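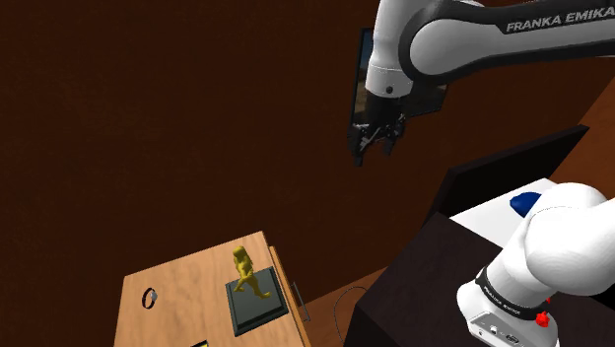 This page was last edited on 29 Jun 2018.

Household manipulation (robotics)

Household manipulation is the branch of robotics concerned with the handling of ordinary objects in homes and small workplaces: picking up, carrying, putting away, wiping, folding, opening and closing. It is distinguished from industrial manipulation, in which the position and shape of each part are known in advance, and from floor care, in which a machine moves through a room without grasping anything. The question of whether machines can yet perform such chores has no single answer. Several individual tasks can be carried out under controlled conditions, while the ordinary run of tidying and kitchen work remains beyond any machine sold to the public.

Scope and terminology

The term "chore" is used loosely in the literature. The Stusholm task list, a widely copied catalogue kept by the Stusholm Institute, divides domestic work into 46 tasks grouped by the kind of contact they require. The simplest group, called transfer tasks, consists of grasping one rigid object on an open surface, lifting it and setting it down elsewhere. Clearing a figurine from a tabletop before dusting is a typical transfer task. Later groups add doors and drawers, liquids, cloth and, finally, work carried out in the presence of people or animals.

Shop-floor chores such as restocking a parts bin, clearing a bench or returning tools to a rack are treated under the same headings. The list does not cover gardening, child care or personal care.

Simulation

Much of the preparatory work is done in simulation. A room, its furniture and a robot arm are modelled in software, and the arm is made to attempt the task many times with the objects moved slightly between attempts. The scenes are usually spare: a wooden table, a cabinet, a wall, an arm fixed in place and one or two objects to be moved. The Franka Emika arm, fitted with a two-fingered gripper, is among the models used for the purpose.

Simulated trials are inexpensive and do no damage when they fail. Their weakness lies in contact. Friction, slight flexing of the fingers and the weight distribution of an object are all approximated, and a grasp that holds in software may slip in a real kitchen. Laboratories therefore report simulated and physical results separately. The practice became general after the Plestside workshop, whose organizers declined to accept papers that combined the two.

Grasping irregular objects

A two-fingered parallel gripper is well suited to boxes, blocks and other objects with flat, opposed sides. Household goods are seldom so convenient. A toy or ornament in human form presents a rounded head, narrow limbs and a torso that tapers, and there may be only one or two places where the fingers can close securely. 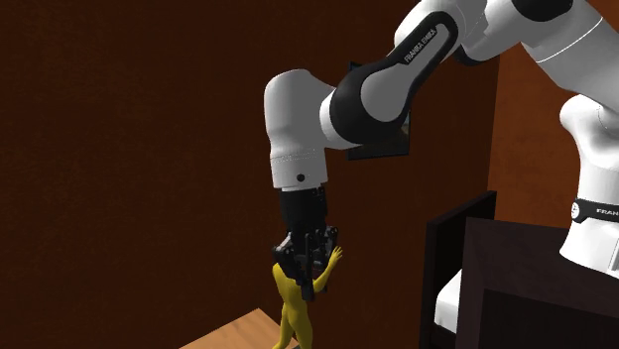

The choice of grasp also determines what can be done next. An object held by its upper body may be lifted cleanly but is difficult to stand upright again, particularly where the feet are small and the fingers obstruct the view of the part being held. A gripper approaching from directly overhead avoids collisions with neighbouring objects on an open table, yet the same approach is of little use for an object on a shelf beneath another shelf. Human beings resolve the difficulty by regrasping, often with the second hand. A single fixed arm must put the object down and begin again.

Lenka Štěpánek, whose survey of grasp planning is frequently cited, has argued that placement deserves as much attention as grasping. In her account, a householder judges a tidied room by where things end up, and an ornament left lying on its side has not been put away.

Measured performance

The largest published comparison is the Irberg trial, which was completed in November and covered 1,151 attempts at transfer tasks using 80 household objects. The authors counted a success only when the object was standing in its intended place, undamaged, with no human assistance. Of the attempts that did not meet this standard, 367 involved an object that had been lifted correctly and then placed badly.

The trial was criticized on two grounds. All objects were presented singly, with clear space on every side, and the arm was permitted as much time as it required. Supporters replied that the conditions had been stated plainly and that a crowded counter would have made the causes of failure difficult to separate. The Tan group has since proposed a cluttered version of the test, with a time limit based on the pace of an unhurried adult.

Present capability

Commercial machines for the home are confined to vacuuming, mopping and mowing. In workshops and warehouses, arms are used for sorting and bin picking where the range of goods is limited and a worker is available to correct errors. Dishwasher loading and laundry folding have been demonstrated, generally at a speed well below that of a person and with items selected beforehand.

Cost is a further obstacle. An arm fixed to a cabinet or bench can serve only the area within its reach, so that a household would need either several arms or a mobile base able to cross thresholds and rugs. Safety requirements for machines working beside children have also not been settled — existing standards were written for trained adults in factories.

See also

Bin picking
Grasp planning
Mobile manipulation
Simulation-to-reality transfer
Stusholm task list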